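Week 8: when should the gripper let go?

Last week we got the planner to reach the basket without clipping the rim. I promised we'd talk about releasing, and I'm afraid it's fiddlier than it sounds (my first attempt at Telumard took most of a January).

The arm controller ticks at 60 Hz, but the policy only hands over a fresh chunk of targets now and then. So at any moment you're playing back slightly old decisions! With a thin object that matters a lot, as a small tilt at the fingers becomes a big swing at the tip. 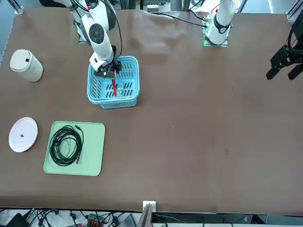 Fig. 3. Right gripper lowered into the blue basket, slender red object hanging from the fingers.

Look at the finger height against the rim and ask yourself which signal you'd trust. I'd start with wrist height from the joint encoders, then check it against the camera estimate. If the two disagree, hold still and replan.

For the lab, open the Zisatik log and go to step 231. Plot commanded and measured gripper width on the same axes, then try shorter chunks. Bring your plots, even the ugly ones.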